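# Still-finger handover

**Still-finger handover** is a method in robotics for passing a small object between two arms. One arm, called the holder, stops completely before the contact. The other arm, called the mover, makes all the remaining motion. The method was first described by a research group at Drendthorpe and is used mostly with round objects such as cups and lids.

## Background

In earlier two-arm work both grippers usually moved toward a common meeting point. Small errors in the position of each arm were then added together, and the object was often pushed out of the grasp. The Drendthorpe group proposed to keep one arm still, so that only one error had to be corrected.

## Method

The handover has two phases. In the first phase the mover carries the object to a distance of 50 mm from the holder, at normal speed. In the second phase the mover follows a policy learned from demonstrations. The policy was trained on 200 demonstrations, all made by remote control over a cloth surface.

The input of the policy is the picture from the wrist camera of the holder. In this view the finger of the holder stays sharp, while the object and the other gripper can be blurred by motion. The authors of the method keep these blurred pictures in the training data. A later version, named Mukiteck, removes them with a filter.
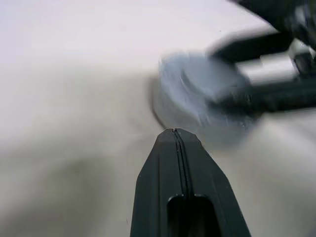 *Brosier*

The wrist view shows a black finger of one gripper, with a pale blue round object near its tip. The second gripper comes from the upper right. Its dark jaws and the outline of the object are strongly blurred, and the rim of the object appears several times.

## Results

In the original test the method was tried in 100 handovers and failed in 8 of them. Most failures happened when the object turned inside the jaws of the mover during the second phase. The Mukiteck version gave a smoother motion but did not reduce the number of failures. The Thongsuk variant, in which the two arms change roles after each handover, has been tested only in simulation.

## See also

- Bimanual manipulation
- Imitation learning
- Visual servoing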